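What Happens When You Steep It Again: My Term Project on Oolong

Stollthorpe College, Food Studies, second-year project report
September 1, 2020

Why I picked this

I grew up in a coffee house. I mean a house where people drank coffee, all day, from a pot that never got switched off. Tea was what you had when you were sick. So when our course asked for a project on "a food or drink where preparation changes the result," I was the last person you'd expect to turn in a report on oolong, but a shop called Nolte opened two streets from my apartment last December and I went in to get out of the rain, and that was pretty much that.

The woman behind the counter poured me a tiny cup, then another from the same leaves, then another. By the fourth one I was tasting something like toasted rice that hadn't been there at all in the first. I asked if she'd changed the tea. She hadn't. I went home and wrote my proposal that night (it was due the next morning, so I was going to be writing something anyway).

My question was simple. If you keep steeping the same oolong leaves, how does the taste change from cup to cup, and does it matter whether you use a lot of leaf for a short time or a little leaf for a long time?

The teas

I used two oolongs, both from Nolte. The first was a lightly oxidized one, rolled into tight green balls, which the shop sells loose. The second was darker and roasted, with long twisted leaves, and it comes from a small importer called Hudik. I wanted them to be as different as possible while still both being oolong. For anyone who hasn't read up on it, oolong sits between green tea and black tea. The leaves are allowed to oxidize part of the way and then they're heated to stop it. How far "part of the way" goes is up to whoever is making it, so the word covers a huge range.

I had planned to include a third tea, an aged one, but it cost more than the rest of my budget put together. Maybe next year!

How I brewed

I did every tea in two styles. The short style used a small lidded bowl (a gaiwan) with 6 grams of leaf and very brief steeps, starting at 20 seconds and adding a little each time. The long style used an ordinary mug with a basket strainer, 2 grams of leaf, and 3 minutes per steep. I kept the water just off the boil for everything. I know plenty of people go cooler for the greener oolongs, and my first plan did too, but then I'd have had temperature changing along with everything else and I couldn't have told you what caused what.

Water turned out to be a bigger deal than I expected. The tap water in my building is very hard, and the first test batch had a film on top and tasted flat, kind of like licking a chalkboard. I switched to filtered water and started over. That cost me a week and a fair amount of the good leaf, and I'd tell anyone doing a similar project to taste their water by itself, hot, before they open a single packet.

The tasting panel was me plus whoever was in the shared kitchen at the time. I gave everyone the same sheet, with scores from one to five for aroma, sweetness, bitterness, body and aftertaste, and a blank space for words. The cups were marked with stickers so people didn't know which steep they had. I knew, obviously, because I was the one pouring, and that's a weakness I come back to later.

What we tasted: the green rolled oolong

In the gaiwan, the first steep was weak. The balls had barely opened and most people wrote "water" or "flowers, but far away." The second was better and the third was everybody's favorite. It had a big floral smell, a buttery feel, and a sweetness that stuck around after you swallowed. The scores for aroma peaked there and then slid down slowly. Body held on longer than aroma did, which surprised me, so the fifth cup still felt thick in the mouth even though it didn't smell like much anymore.

By the seventh steep we were drinking something pale and a little grassy. One of my tasters preferred it to all the others. She doesn't like perfume either, so I guess it makes sense.

In the mug, the first steep was already good, and honest credit to the mug for that. Three minutes is plenty of time for the leaves to unroll. The trouble came with the second steep, where the aroma had dropped by more than half on our sheets, and the third was hardly worth the electricity. So you get one very nice mug and one okay mug.

What we tasted: the dark roasted oolong

This tea behaved differently. The twisted leaves don't have to unroll, so the first gaiwan steep came out strong right away, with a lot of roast in it - charcoal, burnt sugar, walnut skin. A few people found it too much. By the third steep the roast had backed off and there was a fruity taste under it that several people wrote down as plum or raisin without talking to each other (I was standing right there, they really didn't talk).

The mug version of the dark tea got the highest bitterness score of the whole project on its first steep. The second mug was smoother and most of the panel liked it more. If I were making this one at home in a mug I'd cut the first steep down to a minute and a half and leave the second one at three.

My favorite cup of the entire term was the fourth gaiwan steep of this tea, on a cold evening with the window open because somebody had burned toast.

The cold steep side trip

Nobody asked me to do this part, but I had leaf left over. I put the green oolong in a jar of cold filtered water and left it in the fridge overnight. It came out very sweet with almost no bitterness at all, and my panel drank the whole jar before I'd handed out the sheets. So I have no scores. I did it again the next night with the dark one and that was less popular, a bit thin, with a smoky smell that didn't go with being cold.

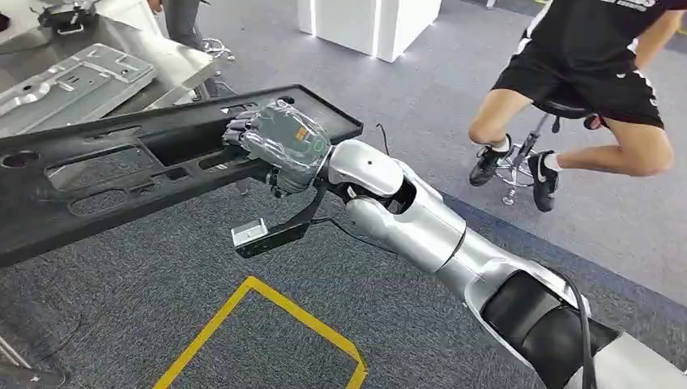 I'd like to do the cold version properly sometime, with several different lengths of time in the fridge and the sheets handed out first.

What it costs per cup

I worked this out because my roommates kept asking. Using 6 grams in a gaiwan sounds wasteful next to 2 grams in a mug, and if you only did one steep it would be. But I got seven drinkable steeps from the gaiwan and two from the mug. The gaiwan cups are much smaller, though, so when I compared by volume the two styles came out close, with the mug a little cheaper. What you pay extra for with the gaiwan is the variety. You also pay in time. Seven steeps means standing by the kettle for nearly 30 minutes, and I wouldn't do that before an early class.

Problems with my method

The biggest one is that I poured and tasted, so my own scores aren't blind. I ran the averages with and without mine and the order of the favorites stayed the same, but the gaps got smaller when I took myself out.

The panel also changed from session to session. Some people came to all of them and some came once, for the cookies. And the word lists got more detailed as we went along, which could mean the tea was more interesting later in the project or could just mean that people were learning how to describe it. I think it was mostly the second thing. I'd fix this by running a practice session with a tea that isn't part of the test.

Finally, my kitchen scale only reads whole grams. That's okay for 6 grams and pretty rough for 2. I borrowed a better scale from the Zilunthorpe lab building for the last sessions, and the mug scores did get more consistent after that, so the early mug numbers should be taken with some caution.

What I'd do next

I want to try one tea with three leaf amounts and keep the time fixed, which is the cleaner experiment I should have started with. I'd also like to bring in a hard water round on purpose this time, since the chalkboard cup is still the one everyone on the panel remembers. The leftover dark oolong is in a tin on top of my fridge, and I've been having it after dinner, gaiwan style, usually four or five steeps before I run out of homework.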